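Filed under: Card Making, Monthly Challenges, Questions

Your questions about the Cokunis card challenge

Hello my lovelies, and thank you for all the emails! The July round brought in 168 cards, which had me grinning at my screen for most of a week, and it also brought in a fair heap of questions. I've tried to gather up the ones that come round most often, so grab a cuppa and have a read before you start cutting.
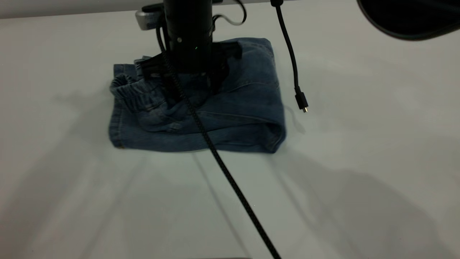

Elaine Trindade

When does the next challenge open, and how long have I got?

The new sketch goes up on Aug 14, 2021 and you'll have 9 days to make your card and link it. I know that sounds short if you work full time (I do too, and my craft table doubles as the place we eat), but the sketches are simple ones and plenty of you manage it in a single evening with the telly on.

Do I have to follow the sketch exactly?

Oh goodness, no. Turn it on its side, flip it over, swap the circle for a tag or a big blowsy flower. We only ask that we can still see where you started from. Rosimeire once made hers into a tiny gatefold and it was still plainly the same layout, just dressed up for a party.

How many cards can I enter?

You can enter up to five, as long as each one is new and made for this challenge. Please link each card on its own - I get in such a muddle when they're all in one post, and then somebody's lovely work gets missed and I feel dreadful.

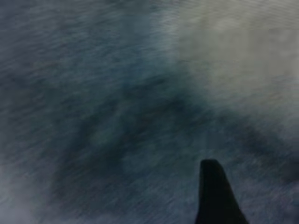

Which stamps and papers may I use?

Anything you've got in your drawers. The Budport sets turn up a lot because several of us on the team are hopelessly fond of their little sentiments, but you don't need to buy a thing to play along. Old stamps are very welcome, and so are the scraps you've been saving since goodness knows when.

My ink keeps smudging when I colour over it. What am I doing wrong?

Probably nothing much. Some black inks simply don't like alcohol markers, and others don't like water, so it's worth testing on an offcut first. Give it a good long while to dry as well, and if you have a heat tool, a quick pass with that helps no end. Smooth card takes longer than the slightly toothy sort, and shiny card takes longest of all. 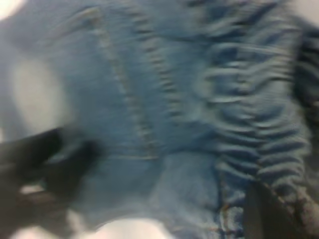
Welington Rocha wrote in to add that he stamps all his outlines the night before and colours them over breakfast, and he hasn't smudged one since he started doing it that way. He also keeps a sheet of kitchen roll under his hand, having spoilt a very nice hedgehog with his sleeve.

I pinched both of those ideas straight away, so thank you, Welington!

How do you choose the winner?

We pick 2 favourites each round. Valquíria Fontes chooses one and I choose the other, and we don't tell each other until the end, so now and then we've gone for the same card and have to start all over again. The prize is a Bittencourt paper pad, posted wherever you happen to live. 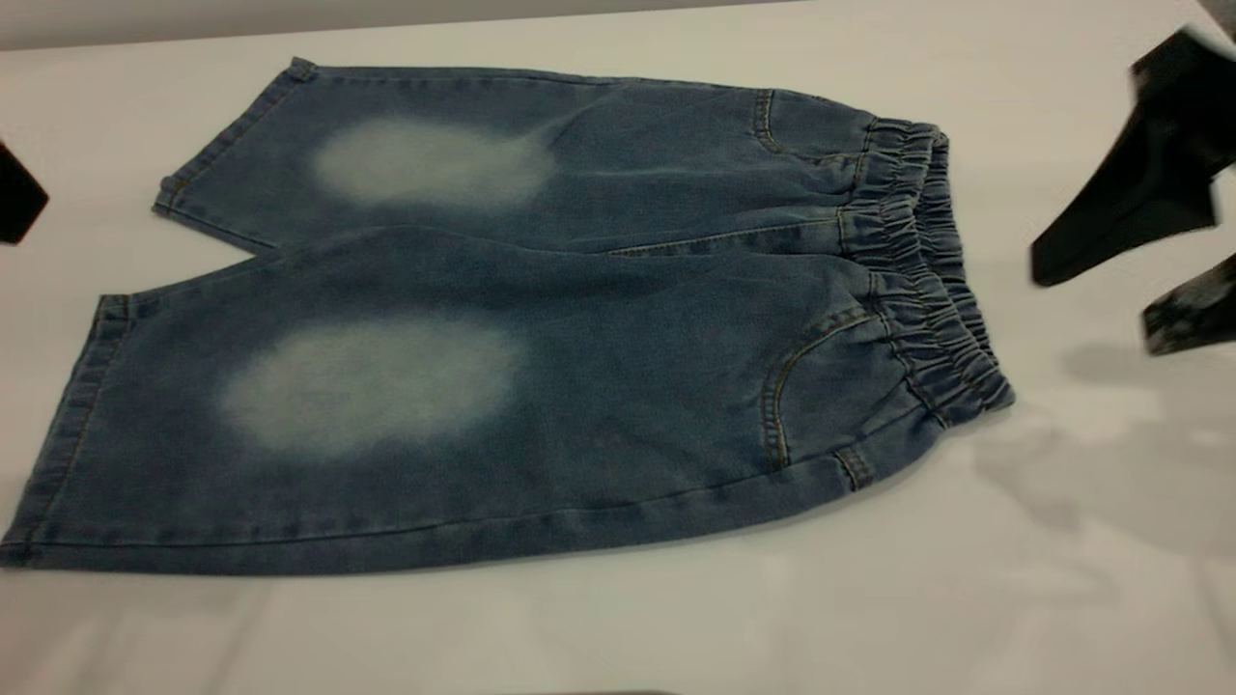 Can I join in if I don't have a blog?

Any public gallery or photo page is fine, so long as the link opens without a password. If you're stuck, email me your photo and I'll pop it up with the others.

Will there be a Christmas round?

There will, and I'm already fretting over the sketch. Stuart Bloxham from the Brotville card group has asked for something with room for a robin.

We use cookies to remember your preferences and see which pages are read most. By carrying on, you agree to our use of cookies. Accept | Find out more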